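18 Jan 2022

I practiced the Brodier sonata for two hours this morning and the slow movement is still not mine. The notes are in the fingers, but the breath comes too early in the long phrase and I arrive at the top with nothing left. My old teacher in Closari would say that I am singing with my shoulders. I wrote "shoulders" in pencil over bar 17, and again over bar 25.
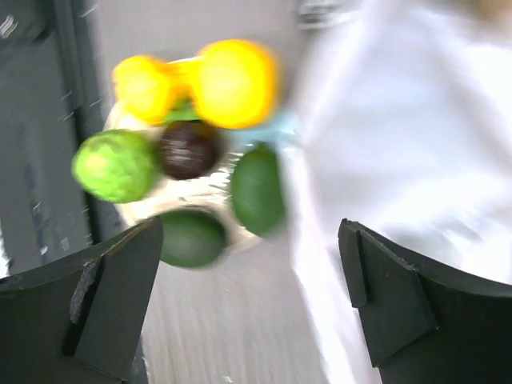 The concert in Flevamside is in April, and yesterday they wrote to me that the hall has 600 seats. I never played the cello alone for so many people. In the orchestra I can hide a small mistake behind my neighbors, but in a recital everybody hears it. At lunch I put on the old Halliday recording and listened with the score next to me, a round white plate with produce on it pushed to the other side. He takes the slow movement much faster than I do, and I must admit that it breathes better. I tried his tempo afterwards. The phrase became possible, but it lost some of its sadness, and I am not sure which of the two I want to keep.

In the afternoon I changed the A string, which I had postponed since before the holidays. The new one is too bright and it slips down all the time. I hope it will calm down in a few days. 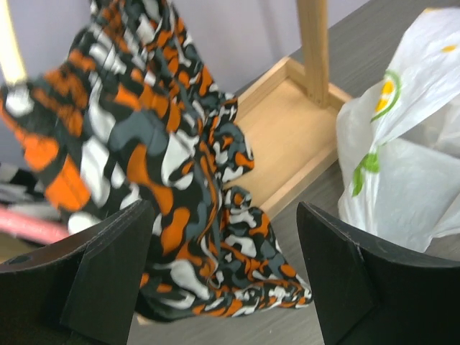

Catinca Cozma thinks that I should keep my slow tempo and simply take one more bow in the long phrase, and she told me on the telephone that the audience listens to the line and does not count bows. I marked the extra bow change in red. It feels a little like cheating, but I played it three times and the third time was good. Tomorrow first the scales, then the ending.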